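Keeping Spare Liners on a Wall Hook Above the Bucket
By the Lonbridge Home Desk
10/1/23
75 shares | 4 comments

A round bucket without a lid makes a good wastebasket for an office corner or a sewing table. Its weak point is the liner. Buckets have no clip or ring to hold a bag, and the spare liners usually end up in a closet on another floor. One adhesive hook on the wall above the bucket fixes the second problem. The first is a matter of bag size and how the edge is folded.

Choosing the hook

Small plastic hooks with an adhesive back are sold by the load they will hold. A hook rated for 4 pounds is more than enough for a bag or two. The rating assumes smooth, painted drywall. It does not apply to wallpaper, bare plaster or brick. On textured paint, use a screw-in hook.

Avoid hooks with a very short prong. A twisted bag neck is thick and springy and will work its way off a shallow hook over a few days.

Mounting

Wipe the wall with 70 percent rubbing alcohol and let it dry. Household spray cleaner leaves a film and should not be used. New paint needs to cure before any adhesive goes on it; follow the time given on the can.

Set the hook directly above the bucket, high enough that the bottom of the hanging bag clears the rim. Press firmly on the whole base for half a minute. Leave it unloaded for an hour, or longer in a cold room. We put one up in January in an unheated back office at Zundwood and it let go overnight. The replacement was left alone for a full day and has held.

Hanging the spare

1. Open the bag once, then press the air out and smooth it flat.
2. Gather the open end into a neck and twist it two full turns.
3. Tie the neck loosely, or double it over, so that it forms a loop.
4. Put the loop on the hook with the body of the bag flat to the wall.

Don't pull the knot tight. Thin plastic stretches and the knot sets, and the top of the bag then has to be torn to open it. A bag with drawstrings or handles can go on the hook as is.

Lining the bucket

Take the bag off by lifting the loop up and over the prong. Pulling straight down peels the adhesive. Undo the twist and shake the bag open before it goes anywhere near the bucket.

Hold the mouth open at two opposite points, left and right. Lower the bag until it touches bottom, then fold the edge over the rim on both sides at the same time. Working one side first drags the other side in. Leave a cuff of a few inches. Run a hand around the inside to push trapped air out – if the bag still balloons, lift one edge of the cuff, let the air escape and fold it back.

A cuff that slides is a sign of an oversized bag. Gather the slack at one point outside the rim and tie it in a small knot, or put a wide rubber band around the bucket just under the rim. For paper waste, an undersized bag is worse than an oversized one, as it splits at the first full load.

Supplies

We buy liners from Papadakis in rolls of 75. The Miten bags we used before were thinner and cost roughly the same. A case of 2000 is cheaper per bag, but only worth it if there is a dry place to store it.

Removing the hook later

Stretch-release strips come off by pulling the tab slowly downward, parallel to the wall. Foam-backed hooks have to be warmed with a hair dryer and cut away with dental floss.
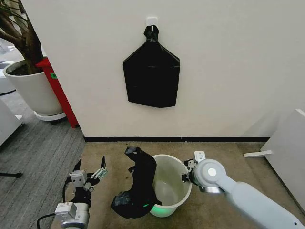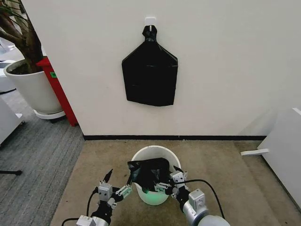
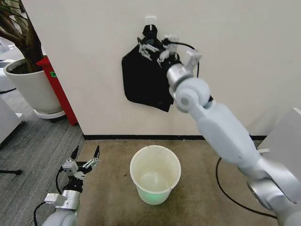
Black bag on a small white adhesive hook, with the black baseboard below.

Comments (4)

gluegunfirst
What about semi-gloss? Mine came off semi-gloss twice. Cleaned with alcohol both times.

basement_bench
Try scuffing it very lightly with a fine sanding pad, then alcohol again. Worked on my laundry room door.

tansyroad
I keep the spares folded in the bottom of the bucket, under the liner in use. No hook needed. Drawback is that if the liner leaks you lose all of them – found that out with a coffee cup.

quiltingupstairs
The rubber band under the rim is a good tip. A strip cut from an old bicycle tube also works and doesn't dry out as fast.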